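Search this journal Enter keyword, author or title Search

4. Seams, edges and the unspoken map of the table

I came to this part of the study sideways. The plan had been to write about opening hours and booking sheets, the ordinary paperwork of sharing a room, and I had a fair bit of that drafted when I started rereading the diaries from Irurton. People kept mentioning the table. They grumbled about who had been on which half of it, or said they had "gone over the line", and for a long while I took this as a figure of speech. Then I went back in March, sat down for a morning and saw that there was a line, plain as day, where two boards met. Everybody had been telling me about a real thing and I had been nodding along as if it were poetry.

So this section is about joins. By a join I mean any visible break in a shared surface that wasn't put there to divide people up: the gap between two desks pushed together, the hinge of a drop leaf, the place where one panel stops and the next begins. Tables get made in pieces for dull reasons (doorways, stairs, the size boards are sold in) and the people who make them would, I think, be surprised at how much gets read into the result. Figure 1 gives the general type. The join runs from side to side, so it splits the top into a near part and a far part, and that matters a good deal for what follows. 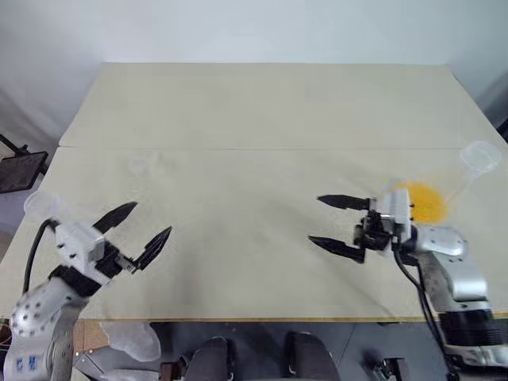 Figure 1. Tabletop in two panels, with a thin seam between the farther and the nearer.

The diaries hold 1021 entries in all, of which 746 say something about where a person sat, stood or put their things. I coded these by hand over a long wet spring, and Samina Orakzai then went through a share of them again without looking at my codes. We disagreed mostly about the word "end". I had been treating the end of a table as its short side, whereas she pointed out that plenty of the writers at Irurton used it for whichever bit was furthest from the door. She was right, and I recoded the lot.

What came out of it was a fairly stubborn habit. When two people shared a table with a join running away from them, so that each had a half to the left or right, they hardly ever wrote about it. Each took a side and got on. It seems to be such an easy arrangement that it leaves no trace in a diary at all. With a crosswise join things were touchier. The near part was always someone's, whoever happened to be standing at it, and the far part belonged to nobody in particular and was treated as a sort of shelf. Things got parked there. They stayed parked. One writer at Irnside called it "the back garden", which I liked so much that I used it as a code, and for the rest of this paper the back garden means the strip of table past the join.

Now, you could say that this is simply about reach. Arms are only so long, and anything beyond comfortable reach will fill up with clutter whether there is a line on the table or not. I worried about this for weeks. The best answer I have comes from Perura, where the hall has two tables of the same size, one made in two boards and the other in a single piece. On the single piece the clutter crept. It started at the back and came forward bit by bit until somebody lost their temper and had a tidy. On the jointed one it came up to the line and, more often than not, it stopped - as if there were a kerb. I can't rule out that different people favoured different tables, and I didn't

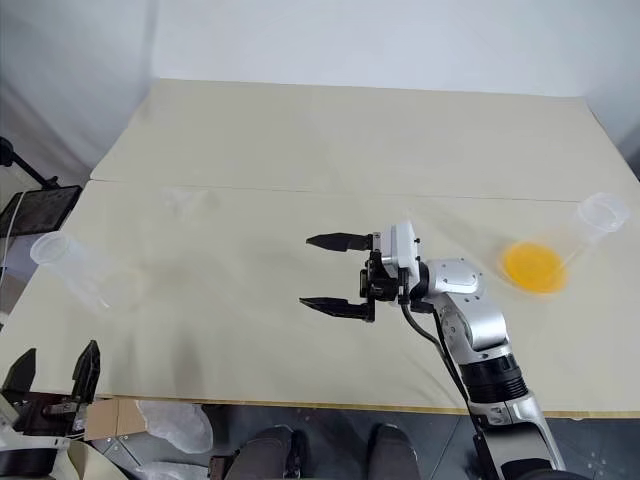
ask them to swap, which I now regret. Still, the pattern held across both of my longer visits and it held for groups who had never met one another, the sewing circle and the Talpur reading group being the clearest cases. The reading group is a good test in its way. They bring very little with them, a book each and something to drink, and yet their diary for the jointed table says "cups over the line please" in five different hands.

A word on edges, while I'm here. I had expected the outer edge of a table to matter just as much as any join in the middle of it, and it didn't. Writers noticed an edge when it hurt them or caught on a sleeve. Otherwise it went unmentioned, however different it looked from the top itself. My guess is that an edge doesn't ask you to decide anything. You are on one side of it with your chair and the table is on the other, and there's no arguing over that. A join puts the same stuff on both sides and leaves you to work out what the difference is supposed to be.

The other thing the entries are full of is objects that were "in the middle of something". This is the writers' own phrase. It covers anything that looks as though it has a next step: knitting with the needles still in, a pan of paste with the brush across it, a puzzle with its border done. Such things were given far more room than finished ones. A finished cake tin would be shoved along without a thought, whereas a half-built model railway bridge at Irnside was worked around for most of a month, and on the near side of the join too, where by rights it had no business being. One thing perched on another seems to have much the same effect on people as a thing plainly unfinished, and Figure 2 is the sort of pairing I have in mind.
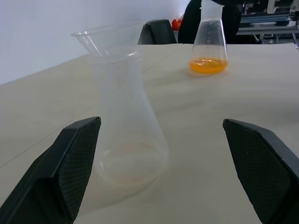
Figure 2. Clear plastic flask with a funnel resting upside down on its neck.

I asked a few of the Irurton regulars whether they would shift a stack of that kind to make room for themselves. They said they'd move one thing happily enough, but with two there was the bother of deciding whether to take them apart, and then of putting them back the way they were. One woman told me she would sooner go and sit on the windowsill. It's a small point, and I only had a handful of answers, so I have kept it out of the coding and mention it for whoever does this next.

What I did code was how long such things were left alone before a complaint turned up in the diary. Past the join, complaints were slow and rather mild. On the near side they came quickly, unless the object was in the middle of something, in which case the writers tended to complain about its owner and leave the object in peace. I take up the matter of owners, and of the notes people leave for them, in section 5.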